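Minutes of the general staff meeting, demonstration hall
26 Mar 2021
Chair and minutes: Azucena Quezada
Apologies: the two people on the Berkell delivery run, who sent their regards and a request that we save them a lamington.

1. Welcome

Azucena thanked everyone for staying back after a long shift, and said how good it was to see the early and late crews in the same room for once. The last minutes were accepted with one correction: it was the Danko job that ran over, and the Jedomton job finished when it was supposed to. Apologies to the Jedomton crew, who were very gracious about it.

2. Where we are with the Plundum project

For those who missed the earlier briefings, Azucena went back over the background. Management has agreed with Plundum that the table-setting and tidying work will be taught to a pair of robot arms, and that the teaching will be done by our own people. Each person works a household task with the hand-held grippers, the movements are recorded, and the recordings go off to Plundum at the end of the shift. The target is 300 good recordings for each task, and 700 for the tidying task, which has more ways of going wrong than anyone on the planning side had guessed.

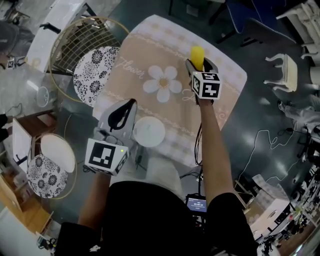
Discussion turned to how the work feels from inside it, and there was plenty to say. Several people from the old packing line told the meeting they'd expected to hate it and had come to quite enjoy the concentration, though they do miss being able to have a proper yarn while their hands are busy. Others find it odd to slow down a thing they have done without thinking all their lives. Working with a gripper in each hand over the daisy tablecloth, you learn very quickly how much your fingertips used to do for you, and picking up something small can take a few goes before it sits nicely in the jaws. One member said she now sets the table at home as if she were being marked on it, and her kids have noticed! The meeting agreed that this sort of knowledge ought to count for something, and asked that it be recognised as a skill in the new position descriptions.

3. Sore wrists, necks and breaks

This item took the longest, and rightly so. The grippers are heavier than they look by the end of an afternoon, and leaning over a low table adds to it. The current roster gives a break after every 9 recordings, but people admitted they often push on when things are going well and pay for it later. It was agreed that the break will be taken whether or not the run is going well, and that the shift lead will call it out loud so no one has to feel they're the one holding things up.

Neck strain from the caps was raised as well. Azucena has asked for a lighter fitting and has been promised an answer, which she admits is a different thing from having one. In the meantime anyone who wants to swap to sorting and labelling for the second half of a shift need only say so. No doctor's note is required.

Cables on the floor came up again. Please coil what you aren't using.
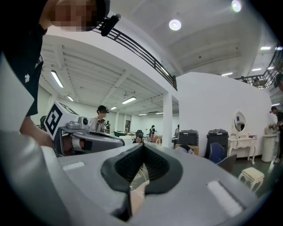
Returning to the roster, the meeting heard that three people would like to stay on the recording work permanently and that everyone else would sooner rotate. Azucena was pleased to say both can be managed until the end of the Plundum agreement. After a bit of friendly back and forth it was decided to rotate fortnightly, with swaps allowed by mutual agreement so long as they're written on the sheet by the kettle.

4. What happens to our jobs

Azucena said she knew this was the item most people had come for, and that she would tell us everything she had. Management has confirmed in writing that there will be no redundancies while the recordings are being made. What comes afterwards is less settled. Nearly half the evening tidying hours could go once the arms are working, and the proposal is to move those hours into customer set-ups, where we have been short for as long as anyone can remember.

There was some feeling about this. One long-serving member said it sat uneasily with him to be teaching the thing that would take his shift, and he was warmly heard. Another said she'd rather it learned from us than from somebody who had never wiped down a table in their life. The meeting resolved to ask for:

- a written commitment covering the 3 months after the recordings finish
- paid training for anyone moving to set-ups
- no loss of evening loading for current staff during the changeover

Carried, with one abstention.

5. Other business

The fridge will be cleaned out before the next meeting. Please label anything you're fond of.

The next meeting will be at the usual time, and Azucena will bring management's reply if it has come through.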